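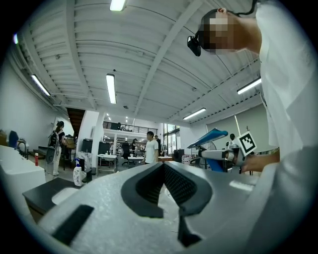
Is it really worth cleaning strip lights before you replace them, one reader asked under my last post, or are you just putting off the shopping? Fair question! Yes, I was putting off the shopping. But do clean them first, it costs next to nothing and you might find you can leave the new tubes for another year.

I'm talking about fluorescent tubes in a big, high workshop, the sort with a ribbed white metal ceiling and steel beams. If yours hang over a kitchen worktop you can do the whole lot from a stepladder before lunch and skip half of this.

## What you'll need

- A tower you can hire by the day (mine was a Gallanari, £74 from Civley, and they dropped it off)
- Microfibre cloths, more than you think. I got through 18
- A bucket of warm water with a tiny squirt of washing-up liquid
- A soft, long-handled brush for the ceiling
- Old sheets to go over the benches
- Masking tape and a pen
- Someone to stay on the ground with you up there

## Before you go up

Turn the lights off at the board and tape the switch down with a note on it. Then go and have a brew – the tubes need to cool. I pick a bright morning so I've got daylight to see by, and if you haven't got enough windows for that, sort out a decent lamp on a separate socket.

Cover everything you care about. The fluff that comes off a beam is unbelievable, and the first time I did it I spent the next day picking it out of a tray of screws.

Put the tower together following the sheet that comes with it, lock the wheels, and climb down before it gets moved. Every time, even if it's only going along a foot. Yes, it's a faff.

## Doing the job

1. Brush the ceiling first. Go along the ribs, never across them, or you just flick the muck into the next dip.
2. Do the top of any beam you can safely reach. Wipe it with a damp cloth, as brushing sends it everywhere.
3. Take the tube out. Mine turn a quarter and drop down, but check how yours are held before you start twisting. Use both hands and don't force it.
4. Hand it down and lay it on a folded sheet where it can't roll.
5. Wipe the fitting with a dry cloth. No water up there, please.
6. Wipe the tube with a barely damp cloth, keeping well away from the pins, and dry it properly.
7. Put it back, and write the date on a bit of tape on the end of the fitting.

It took me 12 minutes a fitting once I'd got going, and a lot longer for the first one.

## If a tube is past it

Very dark ends or a flicker usually mean it's time, though a flicker can also be the starter. Write down the length, wattage and code printed on the tube before you order. I didn't, and had to send back a box of Tandard ones (£43, and I paid the postage).

Old fluorescent tubes have mercury in them, so they can't go in the ordinary bin. Ask your local tip where they want them, and if you run a business, check the rules for trade waste. I carry mine in the long cardboard sleeves the new ones came in.

If you fancy switching to LED, some tubes will go straight into an old fitting and some need it rewired. I get an electrician in for the second kind.

Cloths can go in the wash at 40 without softener. The Arruda ones have come up fine, the cheap ones went a bit bald.

I do mine every November now, when the afternoons get gloomy and I start moaning that I can't read my own tape measure.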